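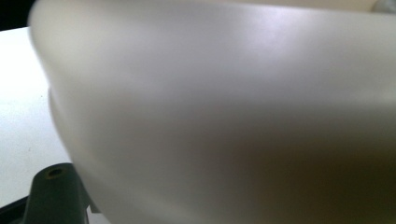

Why are so many bowls and tubs and seats made of plastic?

Plastic gets soft when you heat it, so you can push it into almost any shape, and when it cools down it stays that way. Plus it's light and cheap and it doesn't smash if you drop it. (Mostly.)

Search Cullari Kids search topics, words, how-tos Go

OK so how do you make a curvy thing?

Start with pellets. Tiny plastic beads, kind of like rice. A factory pours them into a big hot tube with a giant screw inside. The screw turns, the beads get squashed and heated, and pretty soon it's all goo. Thick goo. Think cold honey.

Then comes the mold. A mold is a hollow shape made of metal, in 2 halves. Shut the halves tight and there's a gap between them. The gap is the exact shape of the bowl. Squirt the goo in, fill up the gap, wait. Open the mold. Pop! Bowl.

This way of doing it is called injection molding. Injection like a shot at the doctor's, but with goo and no crying.

How hard does it squish?

Really hard. The two halves have to be held shut by a huge press or the goo would leak out the sides. One mold can be used over and over. A small shop might make 900 bowls and then swap to a different mold. A big one makes over 2000 and keeps going.

Why is it round?

Lots of reasons. Corners are hard to clean, food hides in them. Corners crack easier too, becuase all the pushing ends up in one little spot. A curve spreads the pushing out. Same deal with an eggshell, it's super thin but pretty strong if you squeeze it evenly.

And sitting on a corner? Ouch.

What about the edge?

Feel around the top of a plastic bowl or bucket at home. Lots of them have a lip, or a ridge that sticks out a bit. Thin plastic is bendy, like a sheet of paper. Fold the edge of the paper over and it gets stiffer. A lip does that for a bowl. Also good for your fingers when its full of water and heavy.

Shiny or not shiny

The plastic copies whatever the inside of the mold feels like. Polished mold, shiny bowl. Slightly rough mold, dull bowl. Dull is called matte. Light hits a matte surface and bounces off every which way so you get a soft glow and no sharp sparkle. In between shiny and matte is satin.

Try it

Get a sheet of paper and two books the same height. Lay the paper across the gap like a bridge and put a coin on it. Sags, right? Now bend the paper into an arch and tuck the ends between the books. Coin again. See how much more it holds.

Words to know
pellet: a tiny bead of plastic
mold: a hollow shape you fill up
matte: not shiny

Next up: how glass gets blown

2 comments Share Print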